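Westcombe-users mailing list archive
Subject: Re: [westcombe-users] planner goes the long way round in the kitchen world
October 2022

On the list, a Pustport user wrote:

> Hi all, I moved our pick task over to the kitchen world after the last
> Westcombe update and now the arm does something silly on the way to the
> dish. It starts fine, then swings way up and back toward the fridge before
> coming down on the target. Same start pose, same goal, and in the old
> table world it went more or less straight there. I get a good plan on
> maybe one try out of several, the rest are these huge loops.
>
> I've already raised the planning time from 5 to 30 seconds and it made no
> difference that I can see. Is this the planner or is it me? I'm using the
> default Fovano settings, nothing fancy.
>
> Also, is there a way to see what the planner thinks the world looks like?
> The viewer only shows me the pretty meshes.

Hi! I think it's a bit of both, and I lost most of a week to the same thing back in June, so let me try to save you the trouble.

More planning time won't help you here. With the default settings Fovano stops as soon as it has any path at all, so if it finds a bad one early it just hands you the bad one and goes home. The 30 seconds never get used. Look for stop_on_first in your planner file and turn it off, then put the time back down to 5. You should get much shorter paths from that alone, because now it spends the whole budget cleaning up (shortcutting, mostly).

But that's only half of it. The real question is why the direct route looks blocked, and I'm pretty sure it's the collision shapes. The kitchen world ships with one convex hull per furniture mesh. For the counter that's no big deal, it's a slab. For the fridge it's awful! If your doors are open, the hull wraps around the doors and all the air between them, and you get this fat invisible block sticking out into the room. Same story with the stools: the hull fills in everything from the seat down to the feet and up to the top of the backrest. So the elbow thinks it's about to hit something, and the planner lifts the whole arm up and away to get round it.

I went back to my own copy of the world to check I wasn't making this up, with the arm parked over the counter, which is how I start most of my tests.
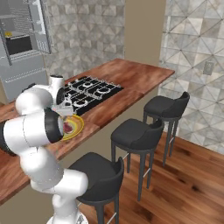 Page last changed: October 2022 (attachment re-added, thread otherwise untouched)

Look at how the elbow overlaps the nearest stool from this camera. From a single view I can't tell you how much clearance there is, and that's sort of my point – the viewer is no good for judging distance, and it won't show you the hulls either. For that, start it with --show-collision and you'll get the shapes the planner uses, drawn over the meshes. It's ugly but you'll spot the trouble right away.

Then, for the fix, open the world file and set collision: decompose on the fridge and the stools. Leave the cooktop alone. I tried decomposing the grates once and ended up with a zillion little pieces and a collision check that crawled. One flat box with a bit of padding on top is plenty unless you plan to set pans down on it.

While you're in there, have a look at the padding on the gripper. Mine was at 4 cm, left over from the Park demo config, and that's a lot when you're trying to come down on a shallow dish. I run it at 3 now and haven't had a false collision in a good while. You'll also want to allow contact between the fingers and whatever you're picking up, or the last bit of the approach will fail no matter what the planner does.

If it still takes the scenic route after all that, send the start and goal joint values and I'll run them here. Could be your goal is landing on a flipped wrist solution, and then no amount of world cleanup is going to help. The IK picks whichever answer it finds first, same bad habit as the planner – I have a small patch that sorts them by distance from the start pose, and I'm happy to post it if people want it. It needs tidying first.

Oh, and the decomposed shapes get cached, so delete the cache folder after you edit the world file or you'll be staring at the old hulls wondering why nothing changed. Ask me how I know.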